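Your first gripper should be slow and stupid

By Gergely Kozma

We use cookies to improve your visit. By continuing to browse you accept our cookie policy. Accept | Manage settings

Everyone in our shared workshop at Grurmont wants the arm first. Big arm, six joints, loud video. Then in April they're asking me why it can't pick up a cup.

Start at the fingers. I'll keep saying it. A pair of fingers on a handle, held in your own hand, teaches you more in an evening than a month of tuning motors. Cheap too -- mine came to 300 all in, and 450 would have bought me one tired secondhand joint and a box of cables.

The usual complaint is that it's cheating. You're doing the moving, so where's the robot? Fair enough. But the moving is the bit hobby kits already do fairly well. It's the last 2 centimetres that go wrong, when the thing tips or slides or squirts out sideways, and you dont learn that from a simulator.

Pap, my name for the current build, is on version 4. Versions one to three had hard jaws. Fine on wooden blocks. Hopeless on anything somebody would really want fetched.
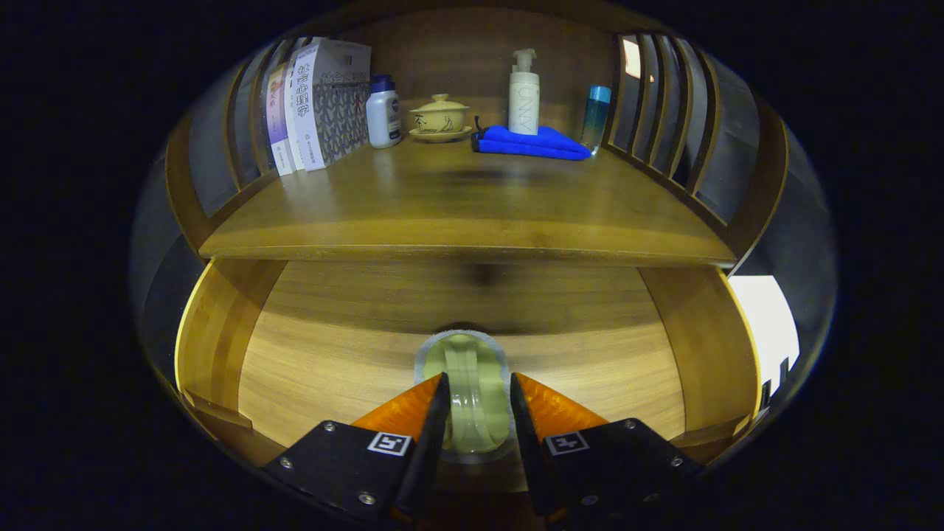

Practise on household clutter, is my other rule. Forget the test cubes. Books, a pump bottle stood on a folded cloth, a yellow tea cup with its lid on and a saucer under it -- a shelf like that is a far meaner exam than any bench. I'd leave the cup till last. Something rounded and see-through, like the pale green piece between the black fingers, is a good place to begin, and a low cubby makes you think about how you get in as well as how you hold on. Shelves have sides. Benches mostly don't, so people forget.

Yes, it's dull. Reach, close, let go, again. Verness, the other workshop over the river, has gone straight for the arm and good luck to them. I'd still rather have fingers I trust and no arm than teh reverse. Arm can wait till winter.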